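The first thing Kerttu Hämäläinen did when I got to Zirinard was hand me a gripper and tell me to go pick something up. So I did! I chased a slippery little packet across a box for what felt like half my visit, and she wrote the whole sad business down.

Her question sounds simple. If people teach robots by doing chores with hand-held grippers, does it matter how messy the chores are? Her group's method, which they call Runden, says it matters a lot. They took 3,000 short recordings of people picking things up. Most came from tidy tabletops, one object at a time. The other 700 came from crowded boxes, the kind where cartons lie on top of tubs and the tubs lean on wrappers.

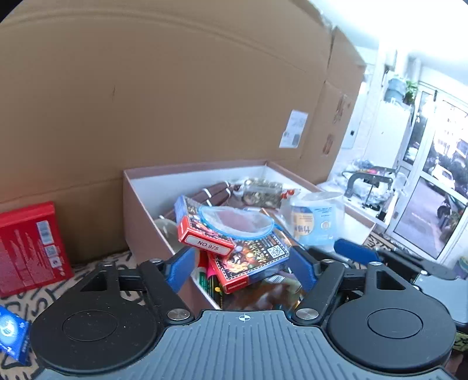

A hand-held gripper over a crowded box of packages at Zirinard.

Then they trained the same model twice -- once on tidy recordings only, once on just 400 of the messy ones -- and set both loose on a box neither had seen. The messy one won, with far less to learn from. I asked Kerttu if she'd expected that and she laughed and said she'd bet a colleague, Pelkonen, two lunches the other way.

Her best guess is that clutter makes people do useful stuff without thinking (nudging a lid aside, coming in at an angle, backing off and trying again), and the model soaks all of that up. Clear plastic still beats it most of the time. It beat me too, so I have some sympathy.

Next up is Nulodine, a follow-up that starts in August and adds soft bags to the mix. Kerttu has asked me back for it, and I'm already practicing on the groceries.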